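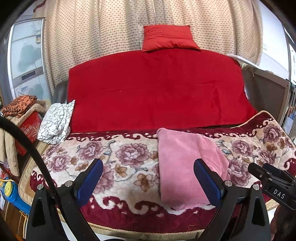

What does a hand-held gripper record that a video of someone folding a blanket does not?

It records the width of the opening between the fingers at every moment, along with the path of the tool through the room, so each grasp comes with numbers that a robot arm with the same fingers can try to repeat.

That was the short version given at the Hamdan open day in June. I went mainly for the long version. Hamdan occupies the upper floor of a former seed warehouse in Seswood, and the open day ran from late morning until the staff wanted the room back. I had signed up for the textile session, which was the least crowded of the four on the schedule. Most visitors went to see the pallet machine downstairs.

The session had three parts: a talk, a run on a fixed arm, and a turn with the hand tool.

The talk covered the Cumedell set, which is what Hamdan calls its collection of household cloth tasks. It stood at 3,859 accepted episodes on the morning I was there. An episode is one task from first approach to release. Folding a towel is one episode, and so is pulling a blanket straight. The presenter spent most of the time on rejection. Episodes get thrown out when tracking is lost, when the operator's free hand does part of the job, or when the fingers close before they are at the cloth. The last one is apparently the most common fault in new operators. People used to their own hands start closing early and let touch finish the job, and the tool gives very little touch back.

The part I found most useful concerned where the work is done. Hamdan used to record on a plain gray table under fixed lights. Policies trained on that material did well on plain gray tables. The collection has since moved into lived-in rooms, with sofa beds, printed curtains, and blankets lying on other blankets. A patterned cover under a pink cloth is a harder problem than it sounds. The system has to find the edge of the top layer when there are flowers and borders underneath it, and a printed border looks a lot like an edge if contrast is all you go on. Fleece adds its own trouble, as the pile blurs the outline and a fold in it has no crisp line to aim for.

Someone asked about depth sensors. The answer was that they help with thick folds and do little for a thin cloth lying flat. I would have liked figures on this and there were none.

The fixed arm came next. It was set up over a low bench with a folded towel, and the task was to pick up the top corner and lay it back. It was run 41 times during the day, with a tally kept on a whiteboard by the door. I saw 2 failures while I was in the room. In one, the fingers took both layers and lifted the whole towel. In the other, they closed on nothing and the arm carried on through the rest of the motion with empty fingers, set them down, and opened. There is no check on the grasp in the demonstration build. A check exists, we were told, but it slows the cycle and was switched off for visitors. I would have preferred to see it slow and checked.

Then the hand tool. I had expected it to be lighter. The weight is forward of the grip, and after a few minutes I was resting my elbow against my side, which spoils the reach. The fingers have padded faces and will hold fleece easily. Smooth cotton is another matter. To pick up a flat sheet you have to press down slightly, close, and let the cloth buckle up between the pads – a sliding pinch, more or less. My first attempts went in too steeply. A shallower approach worked better, with one finger kept still and the other doing the moving.

Speed was the other correction I got. I was told to move at the pace of someone with nothing else to do. Fast motion smears the camera image and the tracking suffers.

Some practical notes for anyone going to the next one. The stairs at the Seswood entrance are steep and the elevator is around the back, by the loading dock. Parking on the Gandbridge side is free but fills up before ten. Book the textile session separately, as the general ticket only gets you into the ground floor. Wear sleeves that stay put, because loose cuffs get in front of the camera.

I asked whether the Cumedell set will be released outside the company. The reply was that a small part of it may be, with the rejected episodes included and labeled by fault. I would download the rejects first. I have also asked for the finger drawings, and will add a note if they arrive.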